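Visit report: the two-arm cup cell at Benex, Stastmont
April 10, 2024

I went to the Benex open day in Stastmont expecting a sales pitch and got one, for the first half hour. There were slides. There was a chart with an arrow going up. I had signed up for the maintenance tour because the flyer promised a look at how a cell is kept running, and I have sat through enough demos where the only question worth asking (who fixes it, and how often?) gets waved away.

To be fair, they did answer it, more or less. The cell is a two-arm setup that handles plastic cups. Each arm has a black gripper, and there are cameras up on the arms as well. Benex buys the control software from Sistgate and does the fitting and upkeep itself. The technician who showed us the routine had clearly done it many times and didn't oversell anything, which I can't say for the slides.

The morning check takes 40 minutes when it goes well. First the finger pads get wiped and looked over, especially the textured strips on the inside, where the grip happens. If a strip is shiny or lifting at one end, it gets replaced. Then comes a grip test with a cup, held upside down, and the technician looks at how the pads sit against the sides. A cup that leans means one finger has drifted and has to be set again.

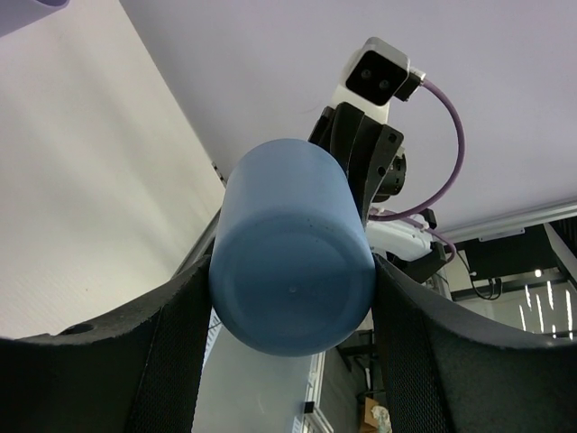
After that it's cables. I asked about these more than anything else, having lost a good part of February to a cable fault on a much simpler machine. A camera cable on a moving arm has to have slack, and slack catches on things. Benex leaves a wide loop and checks the connector by hand every morning. I asked how many cables they had replaced since the cell went in and was told 5. I then asked how many of those had failed in the middle of a shift, and the answer was that it hadn't been tracked. It should be.

Camera alignment is done last. The brochure calls it "self-calibrating." What I saw was a person starting a program, watching it, not liking the result and starting it again. It came good on the second run. I don't hold that against them, but I'd cross the word out of the brochure.

The figure they are proudest of is 108 cups handled between stops. On whose cups, though? The ones on show were rigid and all the same shape. I asked about thin-walled cups and was told that would be "a conversation." The Dobre plant, which I toured last year, gave me the same answer in nearly the same words, and its line still isn't running thin cups.

Spare parts: finger pads are kept on a shelf on site. Joints and camera housings are ordered, and delivery is roughly 2 weeks. Ask for that in writing if you are buying.

I left with more respect for the upkeep than for the machine. Parking is behind the main building and the signs for it are poor. Coffee was fine.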